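Ratcombe Reuse and Sorting Program
Progress report to the Msimang Fund
Reporting period ending 15 November 2023

1. Status

The program is on schedule against the revised work plan. The sorting room at Ratcombe is in regular use, the intake log has moved from paper to Listeo, and the second collection route has opened. One deliverable, the printed guide for households, is late and is covered in section 4.

2. Intake and sorting

The program took in 206 loads of household goods during the period. Each load is weighed on arrival, entered in Listeo under the collection route, and split into three streams: reuse, parts and materials, and disposal. Small electrical items are held apart until they have passed a basic safety test. Items that fail are stripped for cables, plugs and usable fittings before the remainder goes to the licensed recycler.

The written sorting rules were revised once. The earlier version let staff place incomplete sets (kitchenware, board games, tool kits) in the reuse stream if most parts were present. These sets rarely sold and took up shelf space. They now go to parts and materials unless the missing piece can be matched from stock within 20 days.

Textiles remain outside the scope of the grant. Bags of clothing that arrive mixed with other goods are passed on unopened, and their weight is deducted from the load before it is logged.

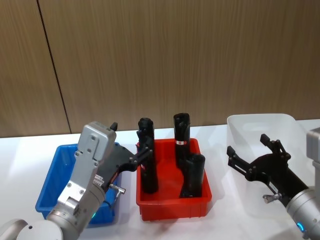 Can the room handle a higher volume without more floor space?

Up to a point. The limit at present is the electrical test bench, which has one tester and one set of leads. A second set would allow the next item to be prepared while the first is under test. Storage for tested goods is adequate through the winter, provided the Besau shop keeps collecting every week.

3. Collection routes

Route 1 ran as planned. Route 2 serves the six streets north of the rail line and opened two weeks later than scheduled — the delay came from the parking permit, which had to be reissued with the correct vehicle class. Loads from Route 2 are smaller on average and contain more furniture. The van's tail lift was serviced and the load straps replaced out of the maintenance budget.

Missed pickups are now recorded by cause. The most common entry is "no access," usually a locked gate or a wrong unit number. The booking form has been changed to ask for both.

4. Household guide

The text is complete and has been checked against the county's current list of accepted items. Printing was held back when the county announced changes to its rules on batteries. A run of 300 copies will be ordered once the new wording is published, expected in December. The cost is unchanged from the approved budget.

5. Budget

Spending is within the approved total. Fuel is over its line and printing is under, for the reason given above. We request approval to move the cost of a second set of test leads from contingency to equipment. No other transfers are requested.

6. Next period

— Print and distribute the household guide.
— Bring the Route 2 schedule in line with Route 1.
— Export a full set of weight records from Listeo and reconcile it with the recycler's receipts.

Receipts and the route logs are attached separately.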